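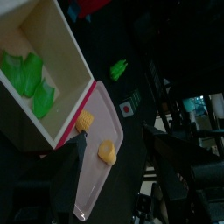
Saturday, August 29, 2020

Rained all morning, so I sat at the kitchen table and did the lab budget, on my own time, like a man with no hobbies. The form wants everything under "capital" or "consumables" and offers no box for plastic vegetables. I have put the lettuce and corn under consumables. If Finance takes that literally we will have a different form to fill out.

Where it stands. Adero have quoted for a second arm, with the gripper as an extra, the cable to the gripper as an extra, and a line called "commissioning" that seems to be a fellow plugging it in. Lotex are cheaper but want 21 weeks for delivery, and that was before I asked whether it meant 21 weeks to Canada. No reply yet. MacLeish would sell us a refurbished one with a warranty so short I read it twice looking for the rest of it.

The wrist camera is the only thing I'm not prepared to trim. I can live with a wobbly bench. I can't live with another term of guessing what the fingers are doing when they come down over the tray. Replacement through Desau is $2320 before tax, and I've asked for two, on the theory that they'll strike one and feel they've done their duty.

Fingertips are the other sore point. We've got plain hard ones, dark grey, fine for a block or a die and hopeless to plan around for anything leafy. Soft pads are $77 a pair. I wrote "essential" beside them and then noticed I'd written "essential" beside everything, including a lamp. Changed the lamp to "strongly preferred". The corner with the bench is dim as a root cellar and I'm sick of squinting at green things on a dark table.

Niall MacBrayne phoned after lunch to ask if we could lease. I said we could lease, and that after three years we'd have paid for the arm and own a nice folder of invoices. He went quiet, then asked what the toy food costs. Nearly nothing, Niall. It's the one line in the whole sheet he had a question about that I could answer.

Form goes in Monday, money shows up in October if it shows up. Must still ring Adero about the cable. Supper was corn, out of season for my temper but very good with butter.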